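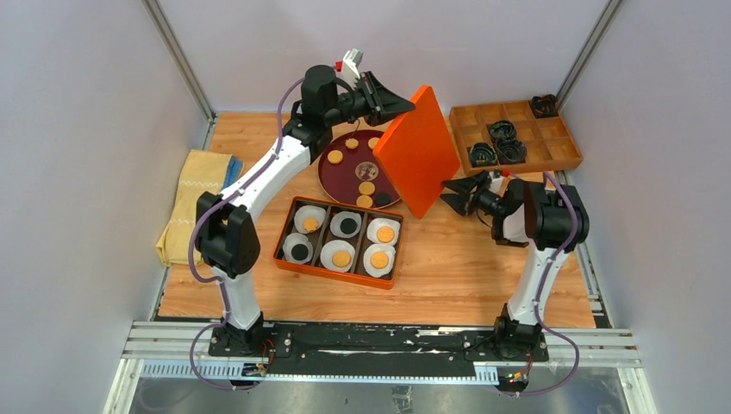

The bread swap at Drodia Hall is back in July, and it will run a little differently from last year. Doors open at 10am as before, but loaves are now to be handed in at the side entrance, where Sigrún Hjaltadóttir will write a label for each one. Last summer people put their bread straight down on the nearest table and we ended up with rye next to walnut next to gluten-free, which was no use to anyone with an allergy. This time every kind gets its own table. A plain wooden tabletop with a light grain is fine for crusty loaves and needs no cloth, but anything sticky, iced or filled should come on a round tray or a plate with your name taped underneath. Trays left behind last year are still in the kitchen cupboard, and if one is yours, please collect it.

For those who are new to it, the swap works on tokens. You bring a loaf and get a token, and the token is good for any other loaf of a similar size. Small things such as rolls, scones and flatbreads go in bags of six and count as one loaf. Nothing is sold. If you don't bake, you can still come and have soup, and there will be a starter table where anyone may take a jar of sourdough starter home.

Bent Steinarsdóttir is looking after the starters again. She is keeping three going at present: a white wheat one, a wholemeal one and a dark rye that came from a neighbour in Hunen. The rye is the easiest to keep alive if you go away a lot. Bring a clean jar with a lid that can be left loose. A jam jar will do, though Bent would like people to know that a starter at room temperature will climb out of a small one overnight, and she has a carpet to prove it.

We have had several questions about flour. The mill at Zavala has changed its opening hours and is now only serving the public in the mornings, so the shared order will be collected for everyone in one go. If you want to be part of it, put your name and the amount on the sheet in the hall porch before the end of June. Strong white, wholemeal and spelt are all available. Rye is short at the moment and will be shared out evenly if there isn't enough. Please pay when you collect, in cash if you can.

Last year's swap brought in 364 loaves, which was more than the hall had tables for. Daithí Doherty has arranged to borrow trestles from the school, and he needs people with strong backs at 8am to carry them across the car park. It takes half an hour. There is tea afterwards and, he says, first pick of the cheese scones.

The talk this year is at 2pm in the small room. Kamran Pakzad will be speaking on flatbreads and will cook a few on a gas ring outside the back door, weather permitting. He grew up with bread bought twice a day from the shop on the corner and did not bake any himself until he moved to Dolonton and couldn't find what he wanted. His dough is flour, water, salt, yeast and a spoonful of yoghurt. He has let us print his method, so you can try it beforehand.

Mix 500g strong white flour with a teaspoon and a half of salt and a teaspoon of dried yeast. Add a large spoonful of yoghurt and enough lukewarm water to make a soft dough — it should stick to your hand a bit. Knead for ten minutes, cover, and leave until doubled. Divide into pieces, roll each one out to the thickness of a pound coin, and rest them under a cloth for a quarter of an hour. Get a heavy dry pan very hot. Cook each bread for two minutes on the first side and one on the second, and wrap them in a tea towel as you go so they stay soft. They freeze well.

Nhi Phí has asked for old bread tins. The baking class she teaches at the library has grown and there are now more pupils than tins. Two-pound tins are the most useful. Rust on the outside doesn't matter, but please don't give her any where the coating on the inside has started to flake. They can be left in the box by the hall door at any time, or brought on the day.

Some smaller points. Parking at the hall is limited, and the field behind it will be open only if the ground is dry. Dogs are welcome outside but not in the hall. The water will be off in the kitchen until 9am while the new tap is fitted, so bring a flask if you are helping with the tables. Bread left over at 4pm will be sliced and bagged for the community freezer, apart from anything with cream in it.

Names for the soup rota should go to Sigrún, who has leek and potato covered and would like somebody to offer a soup without milk. The next newsletter will have the list of loaves people have said they are bringing, so if you are planning something unusual let her know by the middle of June.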